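Faut-il récompenser un enfant parce qu'il a lu ? 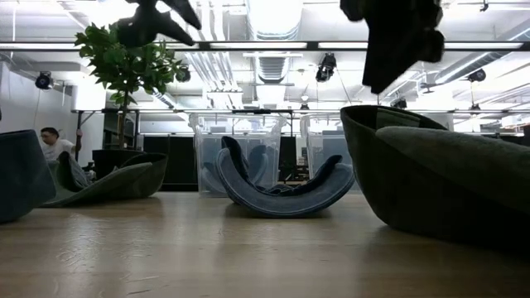 Des pièces de tissu sur une table en bois clair.

Par Odair Brito
21 juin 2018

L'école de mes enfants a adopté en septembre un système de points pour la lecture. Chaque livre terminé à la maison rapporte un point, le parent signe une fiche, et la fiche revient en classe. Au bout de 30 points, l'élève choisit un objet dans une vitrine installée près du bureau de la directrice. Le programme s'appelle Fluketti. Il est vendu aux écoles par une société, Vunham, qui fournit les fiches, les affiches et le contenu de la vitrine.

Je suis contre, et j'essaie depuis des mois de dire pourquoi sans passer pour le père grincheux de la réunion de rentrée. Je reconnais d'abord ce qui plaide pour le système. Les enseignants manquent de moyens et on leur demande de faire lire davantage. Des enfants qui n'ouvraient jamais un livre le soir en ouvrent un. La maîtresse de ma fille m'a montré son cahier de suivi : dans une classe de 33 élèves, presque 30 ont rendu des fiches dès le premier mois. L'année précédente, avec un simple carnet de lecture, elle n'avait jamais obtenu cela.

Je ne conteste pas ce chiffre, mais je me demande ce qu'il mesure. Une fiche signée indique qu'un parent a signé. Elle peut indiquer aussi qu'un enfant a tourné les pages d'un album de douze pages pour la troisième fois de la semaine. Mon fils, qui a huit ans, a compris le calcul avant moi. Il était au milieu d'un gros roman d'aventures qu'il aimait bien, et il l'a laissé pour enchaîner quatre petits livres de sa sœur. Le roman valait un point, les petits livres aussi. Je ne peux pas lui reprocher d'avoir mal raisonné.

On me répond qu'il suffit de corriger le barème. On compterait les pages, ou on donnerait plus de points aux livres difficiles. L'école l'a fait en cours d'année, en ajoutant des niveaux de couleur sur le dos des livres de la bibliothèque. Résultat, ma fille ne prend plus les livres à pastille verte, qui sont pourtant ceux de son âge, et rapporte à la maison des ouvrages qu'elle ne comprend pas. Elle les lit jusqu'au bout, à voix haute, sans s'arrêter. Quand je lui demande ce qui se passe dans l'histoire, elle me répond qu'elle en est à la page 38.

Il y a aussi la question de la signature. On demande aux familles de certifier une activité faite à la maison, et toutes les familles ne sont pas logées à la même enseigne. Un parent qui travaille le soir signe en bloc le dimanche, ou ne signe pas. Un parent qui lit mal le français signe ce qu'on lui tend, ou n'ose pas signer. Les enfants qui ont le moins de livres chez eux sont donc aussi ceux qui ont le plus de mal à prouver qu'ils ont lu, et le tableau accroché dans le couloir, avec les prénoms et les points, le montre à tout le monde. J'ai demandé qu'on retire ce tableau. On m'a dit que les élèves y tenaient beaucoup. Je le crois volontiers pour ceux du haut.

Je sais bien que l'école a toujours distribué des récompenses. J'ai eu des bons points, que j'échangeais contre des images de locomotives, et je ne m'en porte pas plus mal. Il me semble tout de même qu'il y a une différence entre récompenser un effort pénible et récompenser une chose qu'on voudrait voir aimée. Apprendre ses tables n'amuse pas grand monde, et une image de locomotive peut aider à passer le cap. Avec la lecture, on voudrait que l'enfant continue une fois la récompense disparue. Or on lui a enseigné pendant toute une année que lire est un travail et que ce travail se paie.

Que se passera-t-il au collège, où il n'y a pas de vitrine ? Je n'en sais rien. Les partisans du système non plus, et c'est un point sur lequel j'aimerais que l'on soit plus modeste de part et d'autre. Il est possible que l'habitude reste. Il est possible aussi qu'elle s'arrête le jour où s'arrêtent les points. Chez nous, pendant les deux semaines de vacances du printemps, les lectures ne comptaient pas. Mon fils n'a rien lu. En début d'année dernière, il lisait sous la table du petit déjeuner.

Je ne voudrais pas que l'on me prête l'idée qu'il faut laisser les enfants se débrouiller. L'école Bavorura, dans la commune voisine, s'y prend autrement. Toute l'école lit pendant vingt minutes après la cantine, adultes compris. Chacun lit ce qu'il veut, bande dessinée ou catalogue d'outillage, et on a le droit d'abandonner un livre ennuyeux. Il n'y a ni fiche ni signature. Une fois par mois, ceux qui le souhaitent parlent d'un livre devant la classe. J'y suis allé un après-midi. Plusieurs élèves regardaient par la fenêtre, un autre dormait peut-être, et la plupart lisaient. Le directeur m'a dit qu'il n'avait pas de chiffres à me donner et que l'inspection le lui reprochait un peu.

Le coût mérite un mot lui aussi. L'abonnement au programme est pris sur la même ligne du budget que l'achat de livres. Cette année, la bibliothèque de l'école n'a presque rien acheté de neuf, alors que les enfants se disputent les mêmes séries depuis des années et que plusieurs volumes ont perdu leur couverture. La librairie Ngubane, à deux rues de là, propose une remise aux écoles et prête volontiers des caisses de livres pour un trimestre. Je préférerais que l'argent aille là, même si cela fait moins joli dans le couloir.

Le conseil d'école doit décider avant l'été s'il renouvelle l'abonnement. Je voterai contre. Si je suis battu, ce qui est probable, je demanderai trois choses : que le tableau des points soit retiré du couloir, que la signature des parents devienne facultative, et qu'un enfant puisse rester en dehors du programme sans avoir à s'en expliquer devant la classe. Mon fils m'a déjà prévenu qu'il ne voulait pas être cet enfant-là. Il lui manque 4 points — et il a repéré dans la vitrine une lampe de poche.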